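Home | News | Labs | Opinion | Subscribe

Simulated kitchens, real claims: household robot study leaves gaps

November 2, 2021

A robot arm trained entirely in computer-made homes can learn household chores without ever touching a real one, according to a report from Gresoro, a small research firm in Bumton. The numbers look good. What they mean for anyone's actual kitchen is harder to say.

The team, led by Hanyu Yao, generated 3596 practice runs in rendered rooms, then tested the arm on 490 more that it had not seen. Gresoro reports that it finished most of them. But every test was also run in simulation, by the same software that produced the training — a bit like grading your own homework.

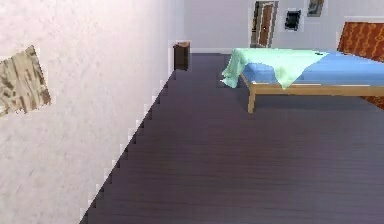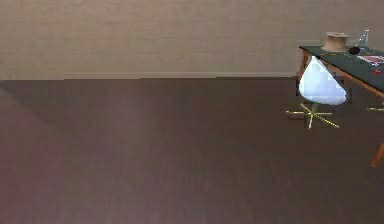
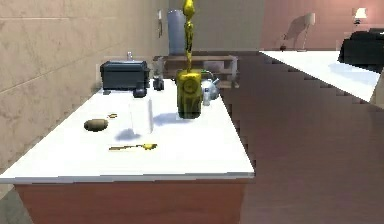 All three views are computer renderings.

Has the method been tried on a physical robot?
Only in a small way. Gresoro ran 4 trials on a real arm in January and gives no success rate for them.

Yao argues that simulation lets her group change furniture, wall colors and clutter far faster than any lab could. That much is fair. Victor Mfinanga, an engineer who tests warehouse arms and had no part in the work, is less impressed. "Cloth, glass and shiny metal are where these systems fall down," he said. "I'd want to see the failures before I got excited about the average."

The report has little on failures. It lists them in a single table, with dropped items and missed grasps lumped together, and it doesn't compare the method with older ones trained on real footage. Yao said a longer version will break out the results by task. She gave no date for it.

Gresoro plans more trials on real hardware next.

We use cookies to improve your visit. By continuing to browse, you accept our cookie policy.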